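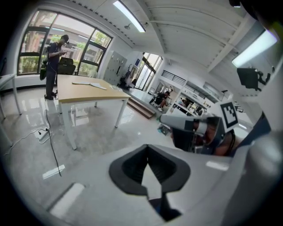
We're finally in the new office at Grarnodbridge, and I'm writing this with my shoes off and half my stuff still in boxes! Samah El Fassi talked me into coming over before the desks were sorted out (she was right, I'd have put it off until July), and I've already picked my favorite spot. It's the wood-topped table by the windows, with the mesh-back chair behind it and all those trees and shrubs outside. I do need to pull some power over there, and I'd love to get the strip and the cords up off that shiny floor before I trip on them.

The tall white lockers along the back wall are up for grabs, so tell Shoshana Schumacher which one you want and she'll put your name on it. Please take just one each for the first 3 weeks. If you left a mug or a jacket over at Cidport, I've got a box of them and I'm not hauling it around forever. Oh, and does anyone have a plant that can take a lot of sun? Mine didn't survive the last place.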